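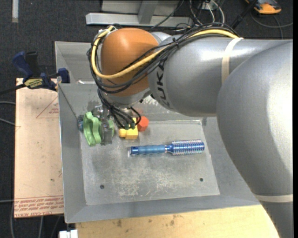
**Karim Mahrous**
*Club secretary and occasional left back, Walormont FC*

November 2011

We lost 3–1 at Okadby and I don't have much to say about the first half. Their second goal came from a throw-in we all stopped for, thinking it was ours. The referee didn't agree and he was probably right.

After the break we were better. Ju-won Yeom moved inside from the wing and started getting the ball to feet, and for a good spell Okadby couldn't get out. Our goal was a header from Vilhjálmur Bjarnason off a corner, his first since June. Then we pushed too many people up and they broke and scored the third. That was that.

Attendance was 226, according to the man on the gate. At home we had 235 for the Felero match, so the numbers are holding up for this level.

Some club business. The league has confirmed that the Polat Cup tie will be played at our place, with an evening kickoff. The lights on the far side have been checked and all of them work now. If you can help put the nets up, come an hour early and find me by the changing rooms.

Edileuza Queiroz has agreed to stay on as coach until the end of the season. She took over a squad of 18 and has 11 of them fit at the moment, so she has more or less been picking whoever can run. I asked if she wanted to bring in someone on loan. She said she would like a center half and wouldn't turn down a second one.

Karim Khalaf is out until after the winter break with his knee. People mix the two of us up in the match reports, so for the record, he is the one who scores goals and I am the one who got booked at Okadby. It was for talking. I told the referee it was never a foul – it was, I've heard since from several people who were closer.

Training is on the small pitch for the next two weeks while the main one gets some rest. Bring flat shoes as well as boots, the ground by the gate is in bad shape. Subs for the second half of the season are due before the cup tie. Pay me or Edileuza.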